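サポート > 調理家電 > Domindale 発酵ポット Zosska > 取扱ガイド > 第3章 はじめてのヨーグルト

最終更新日：2024年8月19日

当サイトでは、表示言語と閲覧中の章を記憶するためにCookieを使用しています。設定はいつでも変更できます。

第3章　はじめてのヨーグルト

設置と試運転（第2章）が済んだら、いよいよ仕込みです！最初の一回には、材料が牛乳と種だけのプレーンヨーグルトをおすすめします。夜に仕込んでおけば、朝にはスプーンがすっと入るやわらかなヨーグルトが待っています。あのふたを開ける瞬間を、ぜひ味わってください。 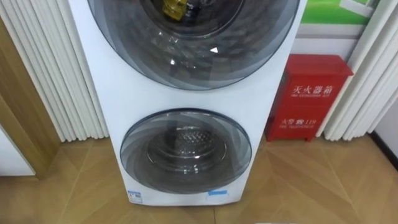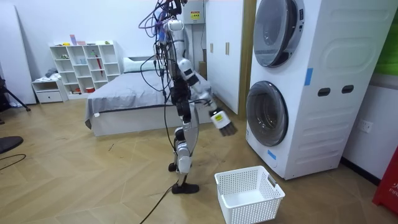
写真：白い2段式の洗濯乾燥機

3-1　用意するもの

・Zosska本体、内容器、内ぶた、外ぶた
・付属の長柄スプーン
・成分無調整の牛乳　1パック（未開封のもの）
・プレーンヨーグルト　大さじ2（種にします）
・やかん1杯分の熱湯（消毒用）

種にするヨーグルトは、無糖で、賞味期限に余裕のあるものを選びます。果肉入りや加糖タイプは固まり方が安定しません。

低脂肪乳でも作れますが、仕上がりはかなりゆるめになります。飲むヨーグルトにしたい方にはむしろ好都合で、さらさらとして夏の朝にぴったりです。豆乳をお使いになる場合は、第5章「豆乳と植物性ミルク」をご覧ください。

3-2　容器の消毒

1. 内容器、内ぶた、スプーンを台所用洗剤で洗い、よくすすぎます。
2. 内容器を流しに置き、スプーンを立てた状態で熱湯を注ぎます。
3. 内ぶたの裏側にも熱湯をまわしかけます。
4. 湯を捨て、清潔な布巾の上に伏せて自然に冷まします。内側は拭かないでください。

注意：熱湯を注いだ直後の内容器は非常に熱くなっています。必ず鍋つかみをご使用ください。

注意：本体には絶対に熱湯をかけないでください。故障や感電の原因になります。

3-3　仕込み

1. 内容器に牛乳をコップ半分ほど入れます。
2. 種のヨーグルトを加え、スプーンでダマがなくなるまで溶きのばします。ここをていねいにやると、口当たりが見違えます！
3. 残りの牛乳を静かに注ぎ、底から大きく混ぜます。泡立てる必要はありません。
4. 内ぶたをのせ、つまみを「閉」まで回します。
5. 内容器を本体に入れ、外ぶたをかぶせます。

メモ：冷蔵庫から出したばかりの牛乳でも仕込めますが、固まるまでの時間が長めになります。冬場はタイマーを1時間延ばしてみてください。

3-4　温度とタイマーの設定

1. 電源プラグを差し込み、「入/切」ボタンを長押しします。
2. 「温度」ボタンを押し、表示を40℃に合わせます。
3. 「時間」ボタンを押し、8時間に設定します。
4. 「スタート」を押します。短い音が鳴り、ランプが緑に変われば発酵の始まりです。

発酵中は本体を動かしたり、揺らしたりしないでください。途中でのぞきたくなる気持ちはとてもよくわかりますが、外ぶたは終了音が鳴るまで閉じたままにします。

メモ：カスピ海ヨーグルトなど、低めの温度を好む種もあります。市販の種菌をお使いの場合は、種菌の説明書に書かれた温度を優先してください。

3-5　取り出しと保存

1. 終了音が鳴ったら「入/切」ボタンを押し、プラグを抜きます。
2. 外ぶたを外し、内容器を少しだけ傾けます。表面がひとかたまりで動けば完成です。
3. まだ液状のときは、ふたを戻して1時間ずつ追加します。
4. できあがったら内ぶたをしたまま、すぐに冷蔵庫へ入れます。しっかり冷やすと、さらに締まって酸味も落ち着きます。

表面にたまる透明な液体は乳清（ホエー）です。捨てずに混ぜ込むか、カレーやパン生地の水分に使ってみてください。鶏むね肉を一晩漬けておくと、驚くほどしっとり焼き上がります！

注意：保存は冷蔵で5日以内を目安とし、早めにお召し上がりください。変色、異臭、カビが見られた場合は食べずに廃棄してください。

3-6　うまくいかないとき

固まらない
種が古い、または温度設定が違っている可能性があります。表示を確かめ、新しい種で仕込み直してください。殺菌方法の異なる牛乳に替えるとうまくいくこともあります。

酸っぱすぎる
発酵時間が長すぎます。次回は1時間短くしてください。今回の分は、はちみつと塩ひとつまみを加えてドレッシングにするととてもおいしいです。

ざらざらする
種の溶きのばしが足りなかったか、発酵中に振動が加わったと考えられます。冷やしてから泡立て器で軽く混ぜると、なめらかになります。

糸を引く
粘りの出る種菌では正常な状態です。それ以外の種で、いやなにおいを伴うときは廃棄し、3-2の消毒からやり直してください。

3-7　水切りヨーグルトにする（別売Gokenストレーナー使用）

プレーンがうまくできたら、次はぜひ水切りを！クリームチーズのような濃さになり、黒こしょうとオリーブ油をかけるだけで立派な一皿になります。

1. 冷えたヨーグルトをGokenストレーナーに移します。
2. 受け皿にのせ、ふたをして冷蔵庫に置きます。
3. 2時間でスプーンから落ちない固さに、一晩でナイフで塗れる固さになります。

注意：Gokenストレーナーは食器洗い乾燥機に対応していません。網目に残った分は、ぬるま湯の中でやわらかいスポンジを使って落としてください。

ユーザーレシピ集には、6月の時点で1,306件の投稿が集まっています。塩麹と合わせた漬け床や、いちごと凍らせたデザートなど、眺めているだけでお腹がすいてきます。検索欄に「水切り」と入れて、気になるものから試してみてください。

甘酒と塩麹の仕込みは第4章で説明しています。ヨーグルトのあとに続けて使う場合は、内ぶたのパッキンを外して洗い、においが残っていないことを確かめてから始めてください。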